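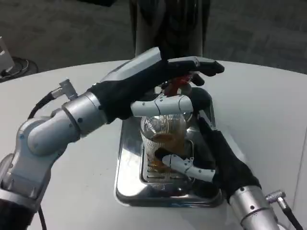

Wenceslao Bermúdez asked whether the January hardness readings were taken upstream or downstream of the softener, as the log sheet did not say which, and whether the decision on the replacement unit could properly be made without knowing.

The chair replied that the question would be taken under item 3 and opened the meeting.

Steltbridge Building Water Working Group
Minutes of the meeting held 2025-03-13
Meeting room, ground floor, Steltbridge

Present: Chair; Building Engineering; Tenant Services; Purchasing; Wenceslao Bermúdez (Cornotness wing tenants)
Apologies: Insurance
Minutes: Tenant Services

1. Minutes of the previous meeting

Accepted with one correction. Under item 4, "return valve" should read "bypass valve." The action attached to that item was carried out on the correct valve.

2. Matters arising

2.1 Dead leg behind the old darkroom. Building Engineering reported that the pipe has been cut back to the tee and capped. The drawing has been updated on paper. The electronic copy still shows the pipe in its old position.

2.2 Labels in the riser cupboards. The upper floors are finished. The basement is outstanding. The adhesive labels did not hold on the lagged pipes and will be replaced with tags on ties.

2.3 Key to the meter pit. Found. A second key is to be cut and kept at the front desk.

3. Softener performance

3.1 Building Engineering confirmed, in answer to the point raised before the meeting, that the January readings came from two different places. The first set was drawn at the incoming main. The second set was drawn at the sink in the Cornotness wing kitchen, which is fed through the softener but also through a long run of older pipe. The two sets were entered in the same column of the log. They cannot be compared as they stand.

3.2 W. Bermúdez said that tenants in the wing had been told in January that the water was within the target range, and asked which set that statement relied on. Building Engineering said it relied on the second set. He asked that this be recorded.

3.3 The bypass valve was discussed. With the valve partly open, some untreated water is blended back in. Its position has not been recorded at each reading. It was agreed that valve position is to be written down every time a sample is taken, along with sampling point, time, and the name of the person sampling.

3.4 Tenant Services reported continuing complaints of scale on kettles and of a film on the surface of tea. Tenants in the Cornotness wing mention it more often than those in the main building. Building Engineering noted that film on tea is consistent with hard water but does not measure anything, and that a titration or a test strip is needed in each case. Tenant Services will go on logging the complaints by floor.

3.5 Resin. The existing resin bed has no recorded date of installation. The service contractor, Judard, considers that it may be near the end of its life but has not sampled it. Purchasing asked whether Judard would quote for sampling alone. To be asked.

Action: Building Engineering to redraw the log sheet with separate columns for incoming and treated water.
Action: Purchasing to obtain a price from Judard for resin sampling, without replacement.

4. Replacement unit

4.1 Purchasing tabled the quotation for the Swati duplex softener. The price is $3,214, delivered, excluding installation and disposal of the old vessel. The quotation assumes that the present drain connection can be reused.

4.2 Building Engineering said that the drain connection has no air gap and would need to be altered whichever unit is fitted. This work is not in the quotation. An allowance of $1,000 was proposed to cover the drain, the isolating valves, and making good. The allowance was accepted for planning purposes only.

4.3 The chair asked what a duplex unit offers over the present single vessel. Building Engineering explained that one vessel stays in service while the other regenerates, so that no untreated water passes during the cycle. At present, regeneration is set for the early morning. The clock on the controller was found to be wrong and has been corrected — it had been regenerating during working hours. How long it had been doing so is not known.

4.4 W. Bermúdez suggested that the clock error might account for a good part of the complaints and that a decision on the Swati unit should wait for a full month of readings with the clock set correctly. Purchasing pointed out that the quoted price is held for a limited period. Tenant Services supported waiting. Building Engineering had no objection provided that the drain work went ahead separately.

4.5 Vote on deferring the purchase: 2 in favor, 2 against. The chair cast the deciding vote in favor of deferral.

Action: Building Engineering to take weekly readings at both sampling points.
Action: Purchasing to ask for an extension of the quotation.

5. Salt storage

Bags are being kept directly on the floor of the plant room and the bottom ones have hardened. A pallet is to be provided. Block salt was raised as an alternative but does not suit the present brine tank.

6. Other business

6.1 Drinking water taps. Tenant Services asked whether an unsoftened tap should be kept in each kitchen. Building Engineering confirmed that the main building kitchens have one. The Cornotness wing does not. A sketch and a price are to be brought to the next meeting.

6.2 The notice about running taps after holiday closures is out of date and gives a telephone extension that no longer works. Tenant Services to reissue.

7. Next meeting

To be arranged once the month of readings is complete. Papers, including the new log sheets, to be sent out beforehand.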